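Geltside wants $300 a month for its Kundasano kitchen package: two arms, grippers, set-up and phone help. I think that's fair for a test kitchen and too dear for a café. The contract runs 88 pages, and the part on crumbs and cleaning fills 3 of them. A café owner in January needs a sandwich at the counter, with someone to wipe down afterward. I'd rent it by the week if they'd let me.

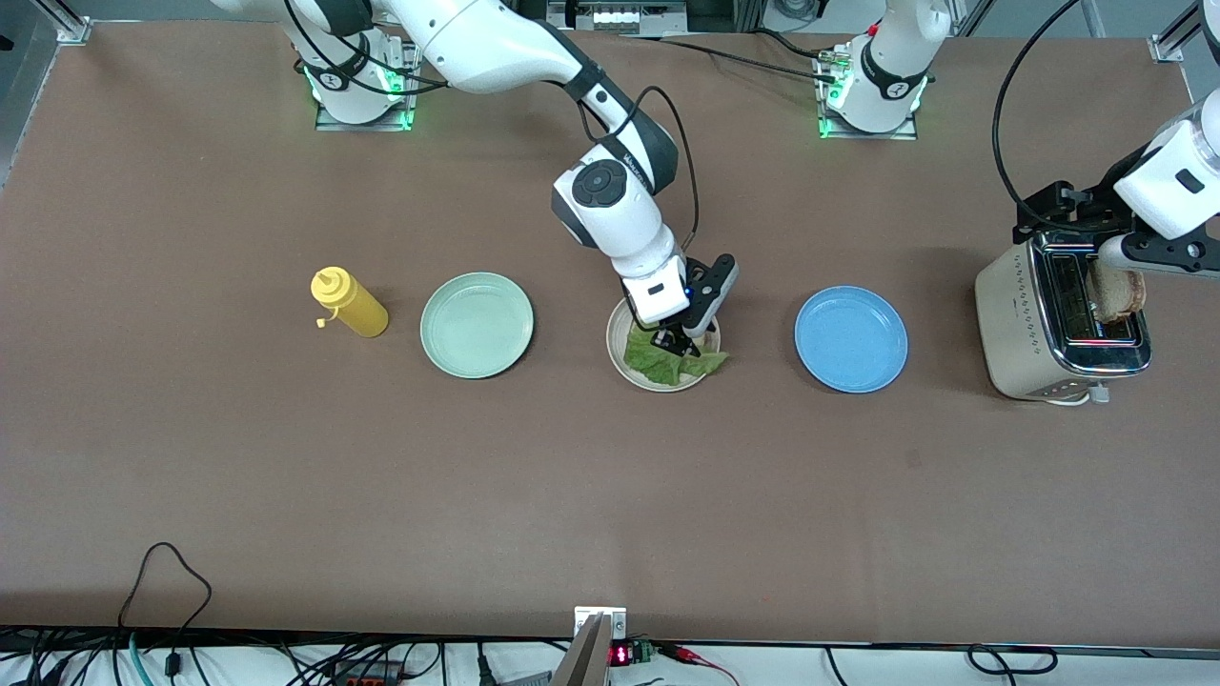
Toast in the gripper. 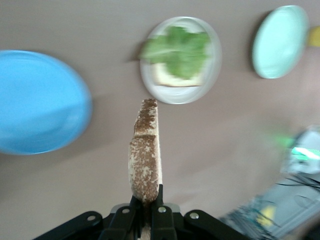
Ursina Stöckli writes that weekly rental was offered once and dropped, and that she would still choose the monthly plan for the phone help alone.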